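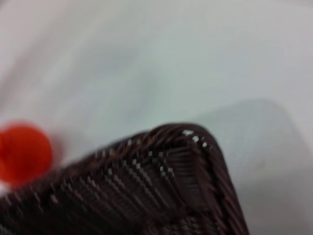 Gramura replied: Get the payload figure with the gripper attached before comparing prices. Vendors quote the bare arm.

The original post, from Shen, May 29, 2021:
Budgeting one arm for a light handling cell, baskets and single fruit. Arm price is settled. I have $1,000 left for fingers, a wrist camera and a table covering. Is that enough, or should I push the purchase to December?

Gramura, continued:
Fingers first. A spare pair cost me $547 with mounting screws. Open weave snags on thin fingertips, so order the wide ones. Put $200 toward the camera cable and strain relief. Cables fail before cameras do.
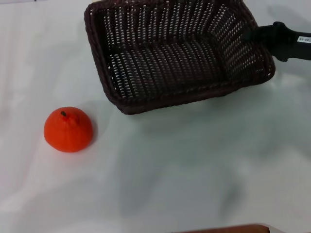 Gripper on the basket rim, orange to the left.

Ziltix:
Depends on the camera. Mine was cheap and blurs on fast moves. Would wait.

Anavgate:
Disagree with waiting. Lead times get worse at year end. Skip the special covering, plain white cloth is fine if you clamp it at the corners. Budget $67 for clamps and tape. Also ask whether the controller license renews yearly. Mine did and it was not on the quote.

3 replies. Thread open.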